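October, late, kettle on

I finally went back to Firkden tonight. I have been telling myself for weeks that I would, and then the laundry or the phone or plain tiredness got in the way, and the poor old game sat there on the shelf with its cracked case looking at me. But supper was early and the house was quiet and I thought, well, if I don't start now I'll be starting at Christmas.

For the sake of my future self, who will have forgotten all of this: Firkden is the third area in Hotar, the one under the salt mill, and it's the place where I gave up the first time I played. I must have been fresh out of school. Birdie Gallagher and I shared one memory card between us and she was always ahead of me (she still is, in most things), and she used to call up and tell me what was behind the next door before I had even found the door. I loved her for it and I could have strangled her.

It took me almost 70 minutes tonight just to get down to the pump room. I had forgotten how slow the walking is, and how the lamp goes dim whenever you stand near water, so that you're always squinting at the wall for the next ladder. I had also forgotten the music, that wheezy little organ tune that sounds like a church with the windows open. It came on at the second landing and I had to put the controller down for a minute. Isn't it funny what gets you. I hadn't thought of that tune in years and my hands knew where to go before the rest of me did – left at the barrels, down, down again, wait for the rat.

I died eight times. I'll put that down in ink, as I'm the only one reading. Five of those were the miller's ghost and the rest were me walking off a ledge like a fool. 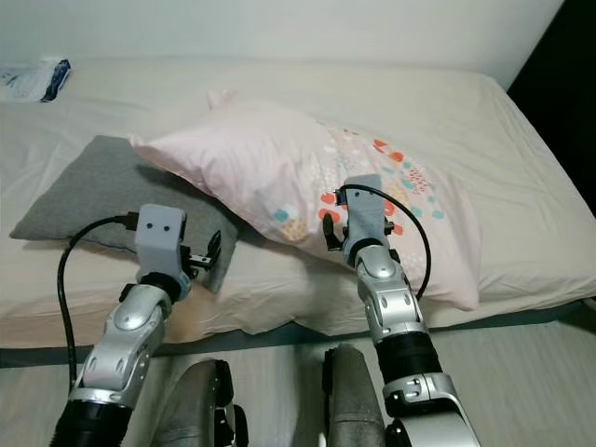
Same night, past eleven

Had my tea and went back in for more. I got the brass key out of the sluice, and then I spent a long while in the chapel, which I had remembered as enormous. It's tiny! It's one room with a painted ceiling and three pews you can hide behind, and yet in my head it had grown into a cathedral with side aisles and a crypt. I suppose I'd filled it in over the years. The makers were good at that, giving you a scrap of a thing and leaving the rest dark. There's a book on the lectern with exactly one line in it, "Tillman rang it twice," and Birdie and I argued for an entire summer over what he had rung and why twice. She thought the dinner bell. I thought the drowned bell, the one you hear if you stand still long enough by the grate. I stood still by the grate tonight, and there it was, very faint, and I grinned at the television like a child.

The writing is sillier than I remembered too, and I mean that kindly. Half the notes on the walls are jokes out of old horror pictures. One of the monks is plainly supposed to be a count with a cape, and he complains about his knees. When I was young I took all of it dead seriously and was frightened half to death, and now I laugh, and then I go round the corner and I'm frightened anyway. I don't know how they managed it. The newer ones are very handsome to look at but I can't think of a room in any of them that I could draw from memory, and I could draw you the Firkden pump room on a napkin.

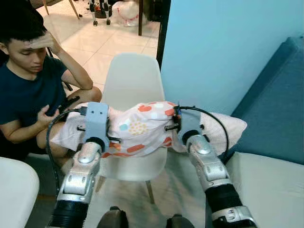

Zadelel is next, and I am dreading her. She's the abbess at the very bottom, and she has 104 health in a game where my best knife does 3 on a good swing, so you can do the sum yourself and see what sort of evening that will be. Birdie beat her in one sitting and claims she did it on the floor of her parents' den with a bowl of cereal going soft beside her. I am too old for floors. A molded plastic chair with a pillow on it would suit me fine, and I'd want the good pillow, too, if I'm going to be at it as long as I expect. The trick, if I have it right, is to keep the lamp unlit until she starts to sing and then light it all at once, and she turns her face away and you get two free swings. Or it might be the other way round. I had it written on the back of an envelope once.

I'll call Birdie tomorrow and ask. She'll pretend she has to think about it and then she'll recite the whole fight to me, and she'll want to know if I stood by the grate.

Saved at the chapel. Lamp oil low, two candles, the brass key, no bread.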